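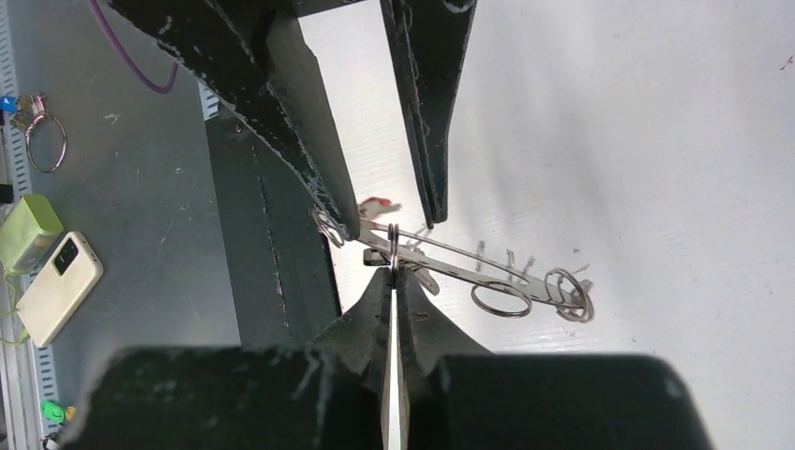 The Ring Drawer: Pictures from Podport

Every house I've lived in has had one drawer where the little metal things end up, and ours at Podport has had one longer than I've been paying the bills. You open it for a screwdriver and come away with a hook stuck to your sleeve. This gallery grew out of my trying to get a handle on it one January, and I'm afraid I got rather fond of the contents along the way, so you'll have to put up with me going on a bit.

I've always liked the way round things find each other. Put a pair of scissors, or anything with finger rings on it, in with a few loose metal rings and one of them will be threaded on before the week is out! The picture at the top has a small ring sitting upright on the shank of a silver tool of that sort, with a little red tag close by, and I could look at that shine for a good long while. My grandmother's sewing basket was just the same. She kept her scissors on a ribbon to stop them from collecting things, and they collected things anyway.

I did buy a sorter for all this, a Sturer 786 with shallow trays, and it's a perfectly nice piece of work. The trouble is that I can never decide what goes with what. Is a clip with a loop on it a clip, or is it a sort of ring? I changed my mind twice over one pot of coffee and then left the trays on the windowsill, where the cat has taken an interest in them.

Keys and company

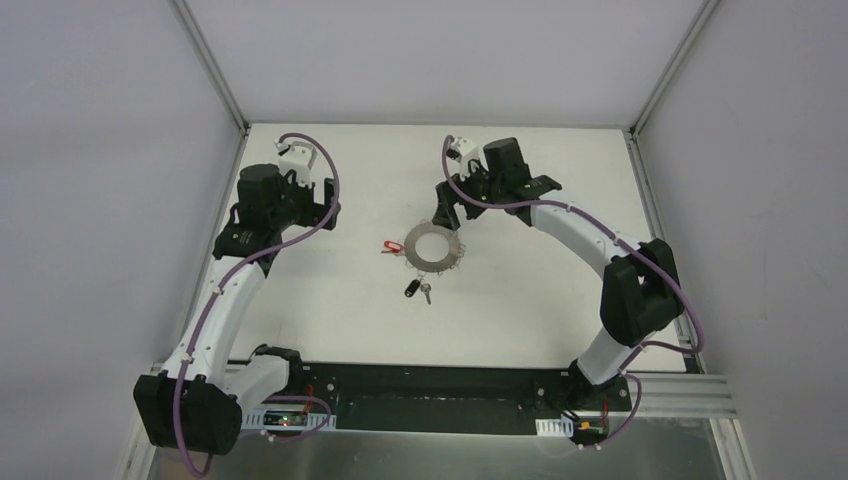

Keys are what most people ask me about, and I tell them all the same thing, which is to write down what a key opens on the day you get it. I didn't, for years, and I have a whole envelope of small ones from the Skoryk storage place (unit 2249, long since given up) to show for it. A fob helps, especially a dark one you can find by feel at the bottom of a bag. I'm partial to a set like the one here, a black rubber fob with two small silver keys beside it, plain as you please. The big flat ring above them is the real beauty, though, with those little wire loops or hooks all along its rim. Add the bright red clip to its left and you've got the makings of a very handsome Christmas ornament, if you happen to be short of one.

Plastic gets in too, of course. I used to be strict about that and keep the drawer for metal, but clear plastic is sly, and you don't notice it against the lining until you've closed the drawer on it. These days I let it stay. Red is the color I look for when I'm hunting, and I've started tying a scrap of red yarn to anything I expect to lose.

Clear plastic and a touch of red
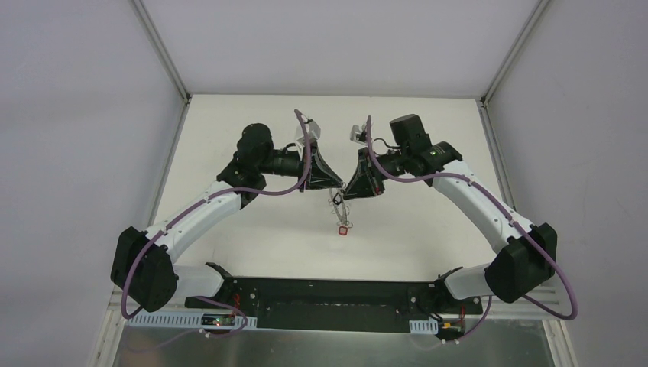 Small, mostly see-through, with a red square at its lower end.

I'll add more as I work my way toward the back, where I'm hoping to come across the spare for the shed padlock and the good thimble. If you have a drawer like this one, do write and tell me what's in it. I read every letter, and I've been known to answer at length.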